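작은 도시의 다큐멘터리 영화제, 올해는 이틀 더 길어진다

오래된 극장에 앉아 본 사람이라면 불이 꺼지기 직전의 그 짧은 웅성거림을 기억할 것이다. 누군가는 외투를 벗어 무릎에 올리고, 누군가는 뒤늦게 들어와 미안하다는 손짓을 하며 자리를 찾고, 그러다 어느 순간 객석이 약속이나 한 듯 조용해진다. 스팀소프(Stimthorpe) 다큐멘터리 영화제를 찾는 관객들이 해마다 다시 표를 사는 까닭도 아마 그런 순간에 있을 텐데, 반갑게도 올해 10월에는 그 순간을 조금 더 여러 번 누릴 수 있게 되었다. 영화제 사무국은 올해 행사를 예년보다 2일 늘리고, 상영작도 모두 50편으로 확대한다고 밝혔다.

편수만 놓고 보면 큰 영화제에 견줄 규모는 아니다. 하지만 이 영화제를 오래 지켜본 이들에게는 제법 묵직한 소식이다. 첫해에는 상영관 한 곳을 주말 동안만 빌려 썼고, 상영이 끝나면 관객이 직접 접이식 의자를 정리하고 돌아가던 행사였으니 말이다. 그때의 소박한 분위기는 지금도 남아 있어서, 감독과의 대화가 길어지면 로비로 자리를 옮겨 차를 마시며 이야기를 이어 가는 풍경이 낯설지 않다. 사무국은 늘어난 일정도 상영을 빽빽하게 채우는 데 다 쓰지 않고, 영화와 영화 사이의 쉬는 시간을 넉넉히 두는 데 나누어 쓰겠다고 설명했다. 한 편을 보고 나와 국수 한 그릇을 느긋하게 먹고 다시 들어갈 수 있는 시간표라니, 지난해 빵 한 조각을 입에 문 채 상영관 사이를 뛰어다녔던 기자로서는 고맙기 그지없다.

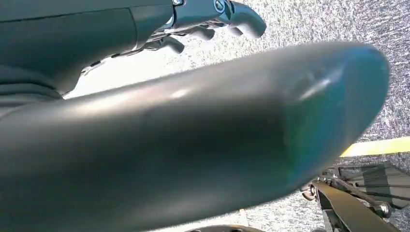
개막작은 〈로넨트의 겨울〉

개막작으로는 장편 다큐멘터리 〈로넨트(Rornent)의 겨울〉이 선정되었다. 강가의 작은 마을 로넨트에서 문을 닫게 된 극장의 마지막 계절을 따라가는 작품으로, 상영 시간은 70분이다. 요즘 장편치고는 짧은 편인데, 미리 본 바로는 짧다는 느낌이 거의 들지 않는다. 카메라는 서두르는 법이 없다. 매표소 유리에 낀 성에, 영사실 계단을 오르는 발소리, 상영이 취소된 날에도 어김없이 켜지는 로비의 난로 같은 것들을 한참 바라본다. 설명하는 내레이션도 없고, 극장이 왜 문을 닫는지 숫자로 따져 주는 장면도 없다. 그 점이 답답하다는 관객도 분명히 있을 것이다. 중반부에 마을 회의를 담은 대목은 솔직히 조금 늘어지고, 누가 누구인지 따라가기가 쉽지 않다.

그래도 후반부에 이르면 이 느린 걸음에 마음을 내주게 된다. 마지막 상영을 앞두고 마을 사람들이 예전에 받은 입장권을 하나씩 들고 와 로비 벽에 붙이는 장면이 특히 그렇다. 누렇게 바랜 종이마다 연필로 적은 메모가 있고, 카메라는 그 글씨를 읽을 수 있을 만큼만 머문다. 음악은 거의 쓰이지 않다가 이 장면에서 처음으로 피아노 소리가 들리는데, 그것도 누군가 옆방에서 연습하는 소리처럼 작고 서툴다. 극장에서 보아야 제대로 들리는 소리이니, 가능하다면 큰 화면과 어두운 객석에서 만나시기를 권하고 싶다.

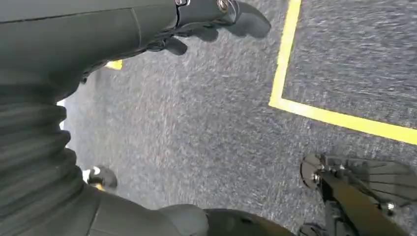 로봇 팔과 손가락 마디가 있는 로봇 손.

경쟁 부문에도 작은 변화가 있다. 그동안 장편과 단편을 한데 묶어 심사하던 방식을 바꾸어 올해부터는 둘을 따로 심사한다. 단편을 만든 이들 사이에서는 오래전부터 나오던 바람이다. 이십 분짜리 작품과 두 시간짜리 작품을 같은 저울에 올려놓는 일이 심사하는 쪽에도 곤혹스러웠다는 이야기를 여러 해 들어 왔으니, 늦었지만 잘된 일이라 하겠다. 출품작은 모두 657편으로, 이 가운데 예심을 통과한 작품이 경쟁 부문과 초청 부문에 나뉘어 소개된다. 가족의 이야기를 담은 작품이 많았고, 그다음으로는 일터와 노동을 다룬 작품이 눈에 띄었다는 것이 예심을 맡은 이들의 전언이다.

복원 영화를 소개하는 부문도 새로 생긴다. 필름 보존 단체 지랄도(Giraldo)가 손본 흑백 기록영화들이 이 자리에서 관객을 만난다. 항구의 새벽 시장, 직물 공장의 점심시간, 어느 학교의 운동회를 찍은 짧은 필름들인데, 대부분 촬영한 사람의 이름조차 전해지지 않는다. 소리가 없는 작품에는 현장에서 아코디언과 첼로 연주가 곁들여질 예정이다. 연주자들은 악보를 미리 정해 두지 않고 화면을 보며 즉흥으로 연주한다고 하니, 같은 영화를 두 번 보아도 서로 다른 저녁이 될 듯하다.

젊은 관객을 위한 프로그램은 이단스(Idance) 스튜디오가 맡는다. 춤과 몸의 움직임을 찍는 일에 오래 공을 들여 온 이 스튜디오는 영화제 기간에 청소년 촬영 워크숍을 열고, 참가자들이 만든 영상을 폐막 전날 상영관에서 공개한다. 카메라를 처음 잡아 보는 학생도 신청할 수 있으며 장비는 현장에서 빌려준다. 지난해 비슷한 워크숍에 아이를 보냈던 한 학부모는 “집에 오자마자 할머니가 만두 빚는 손을 한 시간 동안 찍더라”며 웃었다. 그 영상이 지금도 가족 모임 때마다 상영된다고 하니, 어쩌면 이 영화제의 가장 오래가는 상영작은 그런 것들인지도 모르겠다.

예매와 관람 안내

일반 상영은 영화제 누리집과 극장 매표소에서 예매할 수 있다. 개막작과 연주가 곁들여지는 복원 영화는 좌석이 일찍 동나는 편이니 서두르는 것이 좋겠다. 여러 편을 보려는 관객에게는 묶음 관람권이 유리하고, 묶음 관람권을 산 뒤에도 상영 하루 전까지는 작품을 바꿀 수 있다. 한글 자막은 모든 외국어 작품에 제공되며, 일부 작품은 청각장애인을 위한 해설 자막을 함께 띄운다. 휠체어석은 매표소로 전화하면 먼저 배정받을 수 있다.

극장 앞 주차장은 행사 기간에 야외 행사장으로 쓰이므로 차를 두고 오시는 편이 낫다. 역에서 극장까지는 천천히 걸어도 부담 없는 거리이고, 가는 길에 있는 헌책방 골목은 10월이면 은행잎이 곱게 물든다. 상영 전에 조금 일찍 나서서 한 바퀴 둘러보시면 좋겠다. 밤 상영이 끝나는 시각에는 역으로 가는 셔틀버스도 다닌다.

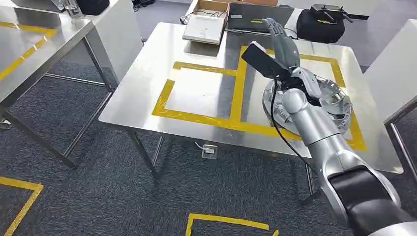 스팀소프, 2022. 7. 28.

사무국은 상영작 전체 목록과 자세한 시간표를 다음 달 누리집에 올릴 계획이다. 감독과의 대화 일정도 이때 함께 공개되며, 해외에서 오는 감독들의 참석 여부는 항공편이 정해지는 대로 따로 알린다. 자원활동가 모집은 이미 시작되었다. 상영관 안내와 통역, 로비의 찻집 운영을 도울 사람을 찾고 있고, 활동가에게는 쉬는 날 쓸 수 있는 관람권이 주어진다. 영화를 좋아하지만 막상 혼자 극장에 가기는 쑥스러웠던 분이라면 이쪽으로 먼저 발을 들여 보아도 좋을 것이다. 신청서는 누리집에서 내려받아 전자우편으로 보내거나 매표소에 직접 내면 된다.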